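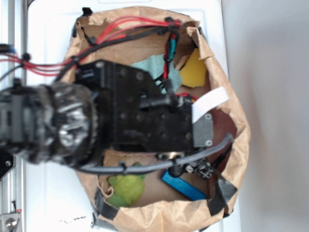
Hongjun Yin asks that the plug-in diffuser be checked with the refill removed, as residue under the collar was missed in November.

Home fragrance check, Grasska unit, pet areas
Mar 29, 2026

1. Refill seated, collar tight - OK
2. Outlet cover free of oil - FAIL. Film on lower edge. Wipe and recheck.
3. Distance from litter box at least 2 feet - OK
4. Spray bottle label readable - OK. Lot 2099.
5. Cat has a way out of the room - OK
6. Unit off overnight - not checked

Next check in 7 days. Item 2 stays open until then.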